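共用カップの色と置き方を決める Panstead備品運用担当に聞く

2023年4月11日

共用オフィスを運営するPansteadは、昨年10月に飲料用備品の運用基準を改訂した。対象はカップの材質と色、テーブル上の置き場所、飲料缶の扱いである。改訂をまとめた備品運用担当のタムノエミ・ウゾル氏に、Venach棟で話を聞いた。
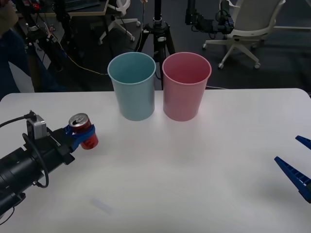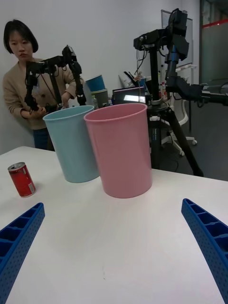
白いテーブルの上の青系とピンクのプラスチックカップ、赤い飲料缶(2点ともVenach棟)

同棟で管理する共用カップは366個。改訂前は陶器、ガラス、樹脂が混在しており、高さも口径も揃っていなかった。ウゾル氏は最初に材質をプラスチックに一本化した。

「破損の記録を見ると、原因の大半は洗浄時と運搬時の接触でした。飲んでいる最中に割れた例は少ない。ですから、重ねたときと隣同士が当たったときにどうなるかを選定の基準にしました」

形状は底に向かって細くなるテーパー型を標準とした。重ねて収納できることが理由だが、テーパーがきついと底面積が減り、空の状態で倒れやすくなる。高さの上限は118ミリと定めた。棚板の間隔から逆算した数値だという。

「色は内側まで同じ色のものに限っています。外側だけ着色したカップは、上から見ると区別がつきません。テーブルに立っている人は、たいてい斜め上から見ています」

2色を並べて使う運用も改訂で加わった。青系を水用、ピンクをそれ以外の飲料用とし、未使用のカップはテーブルの奥側に寄せて置く。手前を作業面として確保するためである。カップ同士の間隔は規定していない。

「間隔の指定は試行段階ではありました。20ミリ以上という案です。守られませんでしたし、守られなくても支障がなかったので削除しました。縁が触れていても取れます。口を上にして置くか伏せて置くかは意見が割れて、テーブル上では上向き、棚では伏せる、としました」

天板は白を採用した。カップの色が見分けやすい一方で、水滴の輪じみは濃色の天板より目立たず、拭き残しの確認には光を斜めから当てる必要がある。点検は朝と夕方の2回。透明なテープ片のような薄い異物は白い面では見落としやすく、点検表には手で天板をなでる手順を入れてある。

飲料缶については、カップと並べて置くこと自体は禁じていない。ただし位置はカップの左側とする。缶の径はカップの口径より小さく、カップの陰に入ると置き忘れになりやすい。

「改訂前の1年間に、置き忘れの缶は1553本ありました。半分以上は中身が残っていた。回収の手間より、拭き取りの手間のほうが大きいです。左側と決めたのは、Venach棟の回収箱がテーブルの左手にあるからで、他の棟では逆になるかもしれません」

洗浄の基準はホンカネンと呼ばれる社内手順書に従う。名称は初版の作成者の姓によるもので、現在は第4版。カップは中性洗剤で洗い、すすいだ後に伏せて自然乾燥させる。研磨剤入りのスポンジは使わない。淡い色の樹脂では、細かい傷に茶渋が入ると洗浄しても落ちにくくなる。

「交換の判断は内側の底で見ます。縁の傷は口に触れるので指摘が多いのですが、着色は底から進みます。累計で3515個を超える点検記録がありますが、底より先に側面が変色した例はごくわずかでした」

同社の別の拠点、Jaronbergでも同じ基準の導入準備が進む。担当の程艶玲氏とは週に一度、記録の書式をすり合わせている。Jaronbergのテーブルは木目調で奥行きも短く、奥側に寄せるという置き方がそのままでは使えない。現時点では、カップを短辺側にまとめる案と、置き台を設ける案を比較している。

「置き台は物が一つ増えます。拭くときに毎回どかすことになるので、私は短辺側の案を推しています。程さんは置き台です。試用の期間は同じ長さにして、置き忘れと転倒の件数で決めます」

基準の次の見直しは今年10月を予定しており、カップの追加色と、ふたの要否が議題に挙がっている。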